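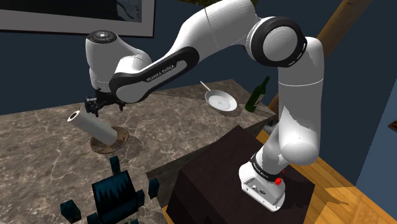
Ukcombe Library to Extend Evening Hours and Open Local History Room

Nov 21, 2020

The Ukcombe Public Library will extend its evening hours and open a new local history room in February, the library's board of trustees announced this week. The changes follow a review of how residents use the main building on Carkano Street and its smaller branch in Treden.

Under the new schedule, the main building will stay open until 9 p.m. on four evenings each week. It now closes at 6 p.m. on all but one. Hours at the Treden branch will not change, although returns will be accepted there through an outside drop slot at any time of day.

The review included a survey completed by 1,323 cardholders. Longer evening hours were the most common request, followed by more quiet study space and a wider choice of large-print books. Parents of school-age children also asked for help with homework after the end of the school day, and the library is in talks with the school district on that point.

"Many of our residents work during the hours when we have been open," said Kirstin Cairns, director of the library. "The survey made that plain, and the board agreed that the schedule should change."

The local history room will occupy the former periodicals area on the second floor. It will hold town directories, property maps, church and school records, and the Declercq Collection, a gift of family papers and photographs that has been in storage for several years. The collection includes letters written by mill workers and a nearly complete run of a weekly newspaper that served the valley before the railroad line was closed.

Sebastián Retamal, the library's archivist, said that 34 boxes of the Declercq papers have been sorted and listed so far. Work on the remaining boxes will continue after the room opens. Items that are too fragile to handle will be made available as copies, and the originals will be kept in a separate storage area with controlled temperature and humidity.

"People call us every week with questions about a house, a street or a grandparent," Mr. Retamal said. "Until now we have had to bring material up from the basement one folder at a time."

Visitors to the room will need a library card or another form of identification. Appointments will be required at first, and each may last up to 75 minutes. Bags and coats must be left at the front desk. Pencils will be supplied, and visitors may take photographs for personal use without a flash.

Public health rules in effect at the time will apply in both buildings. Curbside pickup, which began in the spring, will continue at the main building — including during the added evening hours — and may be arranged by telephone or through the online catalog.

The library also plans to add 400 large-print titles over the coming year. Residents may suggest titles at either service desk.

The full schedule will be posted at both locations and on the library's website before the end of the year. Questions about appointments or donations of historical material may be directed to the archivist's office.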